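Gallery: Sandoris, or Teaching Two Arms to Put Things Away

Posted 24 April 2025 by Kofi Quartey

Sandoris is our attempt to find out whether a two-armed robot can tidy a tabletop when the demonstrations it learns from are a bit of a mess. The usual approach is to collect spotless ones, where the operator never fumbles, never changes their mind and has apparently never owned a kitchen drawer. We kept the fumbles. The training set is 670 demonstrations, recorded by people of widely varying patience, and we threw out only the ones where somebody answered their phone.

The paper is still with reviewers, so what follows is the gallery version, with fewer equations and more packets.

The method, quickly. Each demonstration is chopped into short pieces, and a small model we call Nuleo scores every piece by how much closer it got the table to being tidy. Useful pieces count for more in training. Dithering counts for less, but it stays in, and that's the part we argued over until the end of November. My colleagues at Pateck wanted the dithering gone. I pointed out that this would leave very little of my own data.

The result, also quickly. Over 60 test runs per policy, the one trained on everything equally finished 14. The one trained with Nuleo scores finished 76 per cent of what a human operator managed on the same layouts, which is a flattering way to put it, so I have. Most of the gain came from recovery: missing a grasp, backing off and having another go without sulking.
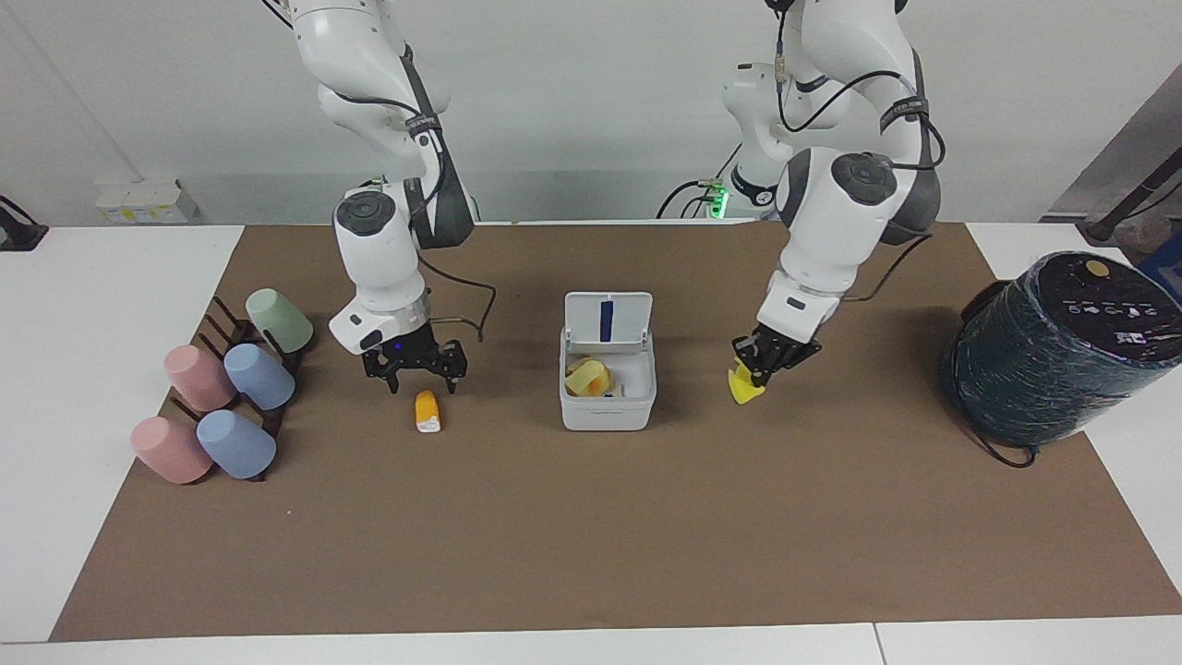 Soft packaging was the hardest category by a fair margin. A rigid object stays the shape you planned for, but anything that folds has opinions of its own, and a grasp that was perfect at the start can be a polite pinch on one corner by the time the arm gets over the box. Scoring the short pieces helped here more than anywhere else, probably because our operators regrasped soft things constantly and grumbled while doing it. The grumbling was not recorded, to everyone's relief.

The next round, Mahama, uses the same arms with a longer list of objects and new operators. If you'd like the scoring code before the paper is out, write to me at the lab and please be kind about the variable names.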